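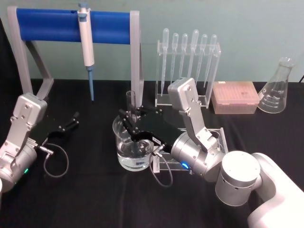 The Narkell teaching laboratories received 30 visitors on March 3, 2024, as part of the spring open day. The group was welcomed by Marjan Ghasemi, who coordinates the introductory wet lab course, and spent about 15 minutes in each of the 3 rooms on the tour.

The first stop dealt with the handling of small volumes of liquid. Pipettes are stored upright on a stand when not in use, and tip boxes remain closed between tasks. Visitors asked why disposable transfer pipettes are still kept on the bench. Ms. Ghasemi explained that they are suited to rinsing and rough transfers, where an exact volume is not required — beakers and flasks are treated the same way, as their markings give only an approximate reading.

The second room, named MacRitchie, is used for glassware washing and drying. The third holds the reagent store, where each bottle is labeled with the date of opening.

Requests for group visits in the remainder of March may be left at the Narkell front desk.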